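Search the notebook
Search
4 min read

30 August 2021
Indigo vat, second attempt

The vat is alive! I lifted the lid this morning and there was the coppery skin on top, a good fat clump of bubbles in the middle, and underneath it that murky yellow-green I have been waiting for since the first one died on me. I stood there grinning at a bucket for far too long.

Recap for anyone reading back. First vat was the Helton powder with fructose and lime, mixed in the tall steel pot. It went blue and stayed blue. I kept feeding it sugar and it kept ignoring me. I think now the lime was old, because the bag had been open since November and had gone lumpy down one side. New lime this time, from a sealed tub, and I hydrated the indigo properly overnight in a jar with the marbles. Shake, rest, shake again. No dry specks floating on top when I poured it in.

Temperature is 40 C and holding, with the pot wrapped in the old quilt. The strip says the pH is a bit high but I am leaving it alone until the cotton is finished. If we put wool in later it will have to come down.

First dips were the scrap strips, plain cotton, scoured on the stove with soda ash and rinsed until the water ran clear. I did 5 strips and pulled one out after each round so we have a proper ladder of blues to pin up. The first is a washed-out sky color, very pretty, nothing to be ashamed of. The last one is DARK. I held it up to the window and it went from green to blue while I was looking at it, starting at the edges and creeping in, and I don't think I will ever get tired of that. 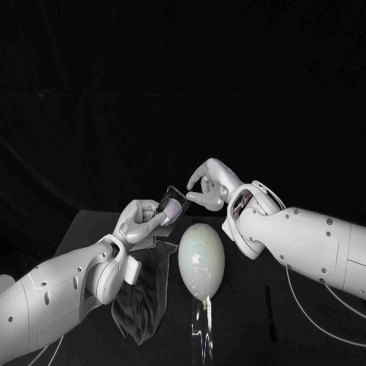

Next up was the linen from Sakarura. It drinks the dye in much faster than the cotton does and it also drinks it in unevenly, so it has to be soaking wet before it goes anywhere near the vat. I gave one piece two hours in plain water and the other a quick dunk, and the difference is huge. The quick one is patchy along the fold and has a hard line where it touched the side of the pot. I rather like the line, but it's no good for the Lynch order, which has to be even all over.

Things to remember for that order:
– squeeze the cloth under the surface before letting it open out, or the trapped air eats the vat
– keep it off the bottom, the sludge leaves chalky marks (hang the wire basket in first)
– ten minutes of air between dips, longer if the room is damp
– write the dip number on the tag, in pencil, because the pen washed off again

By the afternoon the vat was looking tired, more teal than yellow, so I stopped. A spoonful of fructose, one slow stir in a circle, lid on. It had started to clear again when I checked after cleaning up. Please don't stir it for fun, whoever is in next. I know it's tempting.

I also tried a clamped piece, folded into a triangle with two jar lids holding it. Blurry on one side and crisp on the other, so the pressure wasn't even. Bigger clamps would fix it. There may be some in the Grutlow crate under the bench, which I haven't unpacked yet.

Still to do: vinegar rinse on everything, then a long soak, then the rub test with a white rag once it's all dry. Order more soda ash. Cut the next lot of linen a little long, it shrank more than I allowed for. And I want to try an overdye on that sad yellow onion-skin batch, which could turn out a really lovely green.

2 comments
Share this entry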